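Print this page
E-mail this page

Stundton open day, Jun 25, 2024

Quick notes before I forget. Got to the Firnden building late — parking a mess, more than 500 people signed up and one gate open. Badge said 337. Missed the welcome talk, no loss.

Started with the panels and surfaces room. Perforated stuff, plain gray stuff, everybody asking about price. MacLeish people freindly but rushed.

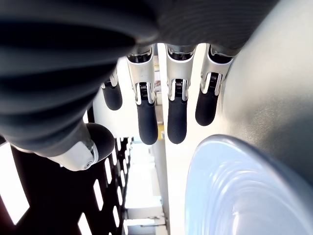
Black perforated panel bottom left, gray surface on the right.

Then upstairs, room 4. White wall panels, strip lights in a dark ceiling, AC unit up there too. Cases and small boxes to look at. Liked the rounded white case best. Skestberg leaflet says 470 for the full set — didnt ask what's in it. Coffee ran out by noon.

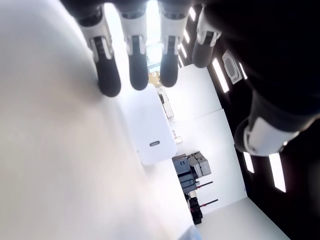
Do you have to book for the next one?
Booking opens in November, at the Stundton front desk or by phone.

Left by the side door, took the early bus.

E-mail this page
Print this page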